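Notebook - student manipulation project, Cikix task set
2nd March
Entry by Fatima Cele

Carried over from last entry: pose dropouts on the left unit of pair 16 during wide reaches. Suspected the marker, then the calibration. Re-ran the calibration with the Hornunby board before the session and the residual did not change, so calibration is off the list. New working guess is timing between the head unit and the gripper stream. Makhubela (our logging script, for anyone new on this page) writes both clocks to the header, but the merge step only reads one of them. Fix is in my branch, not merged.

Task list as agreed with the class:
1. Crumpled object to folder
2. Cloth fold, single layer
3. Cloth fold, double layer
4. Handover between two operators

Task 4 is optional for anyone still behind on 1. Grading is on the logs and the write-up. Completion rate is reported but carries no marks.

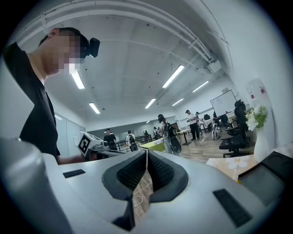 Handover is the task with the weakest protocol. The current sheet says "operators face each other and transfer the object," and that leaves open who closes first, how long both grippers may hold, and what counts as the end of the episode. Proposed rule: the receiver closes, both hold for one full second, the giver opens, the receiver retracts. The approach angle also has to be written down. With a second gripper held out across your own, its square marker is on an angled face of the head, so a small wrist rotation changes how much of it the other operator's camera gets. I want the sheet to specify marker face toward the partner at first contact. Also add a line on fingers: the foam pads are to be checked for lifting edges before each block and logged by unit number.

Episode count in the index is 1,109. Of the last block I reviewed 79 and accepted 70. The nine rejects break down as follows:
- five with a late start trigger (operator already moving at first sample)
- two with a gap in the pose track longer than the limit
- one mislabeled, cloth fold filed under task 1
- one with no right-hand stream at all

The late triggers are an instruction problem. The Rerkemer manual tells people to press and go. Ours should say press, wait for the tone, go. I will change the slide.

Task 1 setup, for the write-up: folder on the diagonal, object placed anywhere on it, both grippers start above the tabletop. The left may stay raised for the whole episode. Do not straighten the folder between episodes. Several groups have been squaring it to the table edge, and the start states are then too similar to be of use.

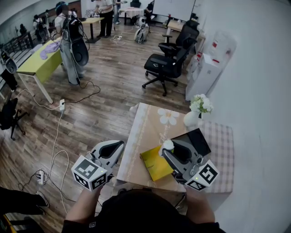
Task 1, right gripper down at the folder, left held clear. Green lights on both units.

Grasp notes. The curved pad tolerates a low approach better than a steep one. Coming in steep, the tips touch the folder first and the object gets pushed - two groups reported this separately. Coming in low, the jaws pass on either side and close with little lateral motion. Suggested approach for the sheet is under 45 degrees from the table, to be tested properly before it goes in.

Floor: power strips and cables need a fixed route before the next session. Operators on task 4 walk backward on the retract and should not have to watch their feet. Tape is in the lower drawer.

Open items
- merge the clock fix, then re-run the merge on the two gap rejects
- relabel the misfiled cloth fold, do not delete it
- handover rule to the class for comment before it is final
- pad check column in the log template
- find out if the missing right-hand stream was pairing or storage (storage had space when I looked, so probably pairing)
- first full draft of the write-up due in April, figures can follow

Battery note: swap both sides together. Mixed charge makes the weaker unit drop its stream early, and the pair then has to be trimmed by hand.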